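Home Docs Hardware Data Changelog Contact

Pellholm Tabletop Kit – README

Last updated: April

This README covers the Pellholm tabletop kit and the small data pack that comes with it. Please read the part on mounting before you open the second box. Most of the mail I receive is about that step.

Pellholm is a hand-held gripper kit for recording kitchen table tasks. A person holds the gripper, does the task by hand, and the recording is later used to train a policy for a robot arm. The kit is made for small labs and for teachers who have one arm, or who do not have an arm yet and want to begin collecting. It is sold by Selinora, and the data pack can be downloaded free of charge, also by people who did not buy the kit.

What you get

The standard kit has 2 hand-held grippers, one pair of spare finger pads for each, a printed calibration board, and a USB stick with the software. The camera is not included in the standard kit. You can order it together with the grippers, or use your own if it fits the mount. A tripod is not needed for anything in this README.

The data pack has 1390 episodes in 8 task folders. Each episode is one recording from start to stop, with the video, the gripper width for every video frame, and the estimated path of the gripper. The tasks are simple ones: pick up a jar and put it down in another place, move a cup, place something on a plate, and so on. The file tasks.txt gives the full names, and the folder names are short forms of them.

What is new in this version

The previous version had 4 task folders and stored the gripper width in raw marker distance. Now the width is in millimeters everywhere. If you have scripts written for the old version, please check them, because they will run without any error and give wrong numbers. I am sorry for this. The old files remain available under the name Rathnayake, which was the working name of the first release, and they will not be changed anymore.

Mounting and first recording

Attach the camera mount before you put on the finger pads. With the pads already on, the lower screw is difficult to reach and it is easy to damage the edge of a pad. Tighten the screws by hand only.

Run the calibration once for each gripper. Open and close the fingers fully, slowly, and watch the value in the terminal. It should move smoothly. If it jumps, one of the markers is dirty or the light is too strong on it. Wipe the marker with a dry cloth and try again. Alcohol removes the print, so do not use it.

For the first recording, keep it short. Stand in front of the table, press start, make one slow movement over the objects without touching anything, then do the task and stop. The slow movement gives the path estimation something to work with. Plain surfaces are hard for it. If your wall or cloth is one color only, put something with clear shapes and edges on it.

Known problems

Transparent objects are the weak point of the pack. Policies trained on the jar folder alone often close the fingers too early. Mixing in the cup folder helped in our tests, but I can not promise it will help in yours.

In the folder plate_02 some episodes stop before the object is released. They are marked with short=1 in the index file. I left them in on purpose, as some users want partial episodes. Filter them if you do not.

The pads wear. After long use the surface gets smooth and glass begins to slip. Order new pads when you notice this – pressing harder only bends the fingers.

On the table

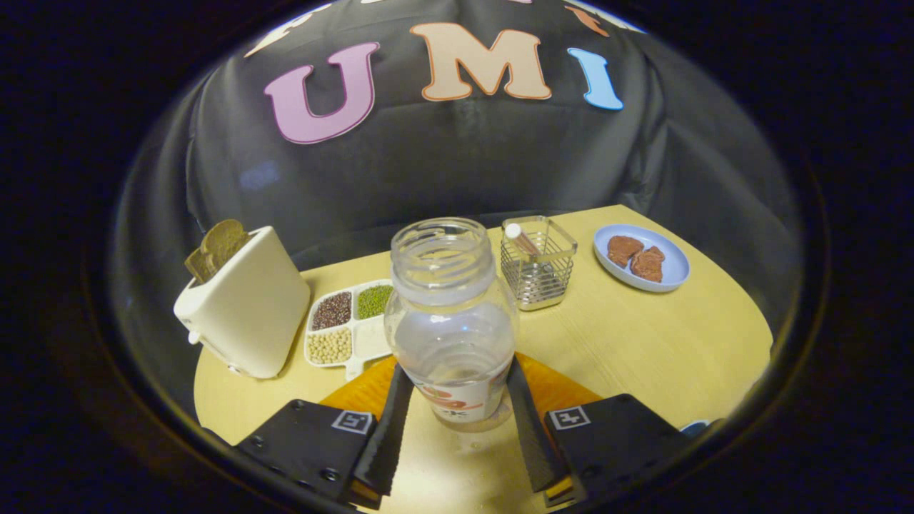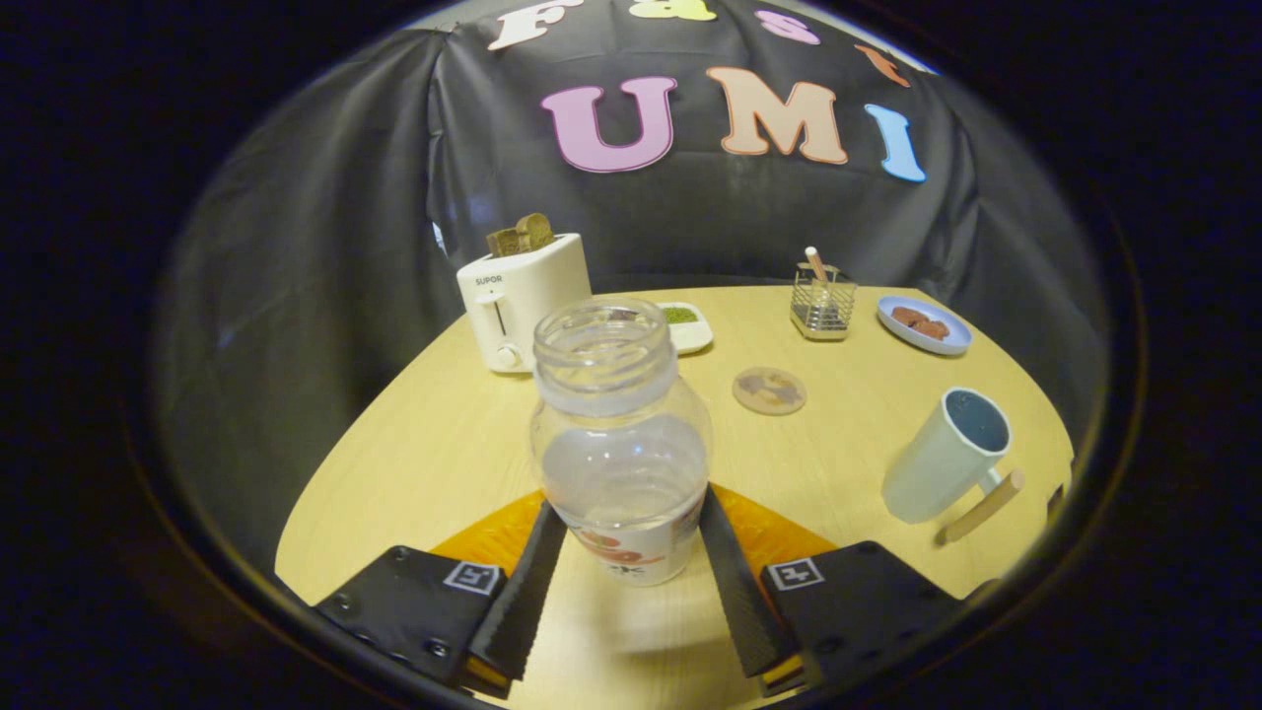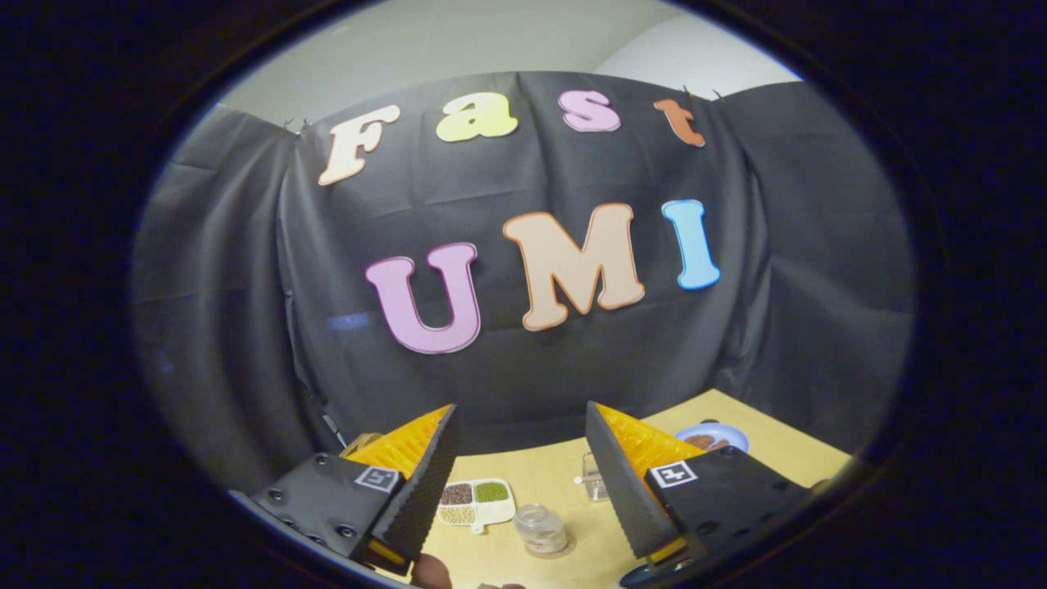 Objects in this work are everyday ones, and we recommend the same to buyers who write to ask for a list. You do not need special test objects. Choose things that differ in height and in how they reflect light, and leave enough free space so that the gripper can come in from the front. A mix like a toaster with toast in it, a wire holder and a plate with some brown food, as in the first two pictures, already gives the camera a good range of shapes. Food and grains make the view richer, but keep open trays a little away from the path of the fingers. Change the arrangement between sessions and write down what you changed.

License and use

The data pack may be used for research and teaching. For use in a product, write to Selinora first. Please do not upload the pack again under another name. A link to the download page is enough, and it helps people to get the corrected version.

Support

Questions about orders, spare pads and delivery go to the Selinora shop. Questions about the files and about this text go to me. Please send the name of the episode and the line from the log, not only a screen photo. I answer in English or Romanian, usually in the morning.

Rodica Bucur
documentation and data, Pellholm

Related

Pellholm camera mount: fitting guide
Wumport converter for older recordings
Rathnayake release: archived files
How to replace the finger pads
Index file: list of all fields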